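Istlow Community Kitchen – progress report to the fund, November

Hello again, and thanks for bearing with me while I got this written. It has been a busy stretch and I kept putting the paperwork behind the cooking, which I know isn't how you'd like it.

The short version is that the lunches are running, the cookery sessions have started and we still have money in the pot. Of the 2,588 pounds you gave us for the year we have now spent 1,627, nearly all of it on food, hall hire and the second-hand fridge. The fridge cost more than I'd put in the budget, and I moved the difference across from printing, as we agreed on the phone. We've hardly printed anything. People in Istlow seem to find out about us at the bus stop.

Lunches first. We've stuck with soup, bread and a pudding, and the soup has got a lot better now that we make the stock the night before. Leek and potato is still the favourite. I tried a beetroot one in the autumn and I won't be doing that again, at least not for a room full of people in pale jumpers! The bread comes from the bakery at Eder, which lets us have the day-old loaves cheap, and toasted you'd never know.
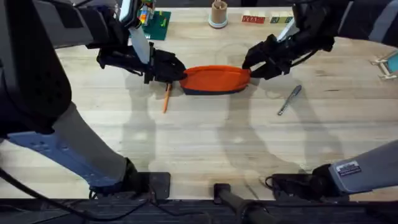
The cookery sessions were the part of the bid I was most nervous about, and they've been the nicest surprise. We started with pancakes, went on to a plain sponge and have now got as far as pastry. I'd planned on everyone bringing a mixing bowl from home, but half of them forgot, so I've been looking at what to buy. I'm quite taken with the bendy sort, like the shallow one with the bright orange rim, which ought to stack away in our tiny cupboard without chipping. Heavy china ones are lovely but I'm not lugging them up from the car park every time. I'd like to put a set on next quarter's list if you're happy with that, along with some decent wooden spoons and a rolling pin that doesn't shed its handle.

The mix of people has been good too. We get retired folk, a few parents with small children, and some lads from the college who came for the free lunch and stayed to learn how to make it. They're fast learners and terrible washers-up. 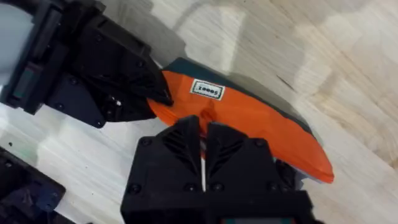
Now for the things that haven't gone so well. The oven at the hall is slow and hotter on one side, so every tray has to be turned halfway through, and we lost 2 batches of scones before we got the hang of it. The hall has promised to have someone look at the thermostat. I've also had to drop the evening session for the time being. Hardly anyone came, the last bus to Clurkmont goes too early, and it felt daft heating the place for so few. I'd like to try it again in the spring when it's lighter, perhaps straight after work with something simple on the stove.

The growing side is behind as well. We did get onions and chard out of the beds at Himomow, but the slugs had the lettuces and most of the beans. I've kept back a little of the seed money and we'll sow later next time – and under netting.

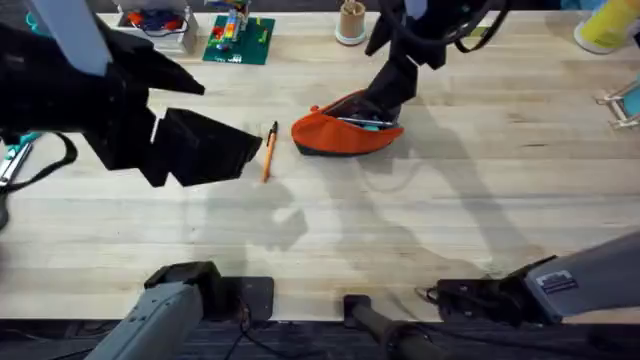
On recipes, I said in the bid that we'd put together a small booklet, and it's coming along slowly. The soups are all written up and tested. The puddings need doing again in proper amounts, as my own notes mostly say things like "a good lump of butter". I'd sooner send you a finished booklet late than a muddled one on time, so could I have until the end of the next quarter for that?

Between now and then I'm hoping to get pastry finished, move on to cheap suppers for one or two, and hold a bigger lunch before Christmas with a proper pudding. Receipts are in the folder, in date order apart from the fridge one, which I've put at the front. Do come and eat with us if you're passing. We serve from half past twelve and there's always a bit extra.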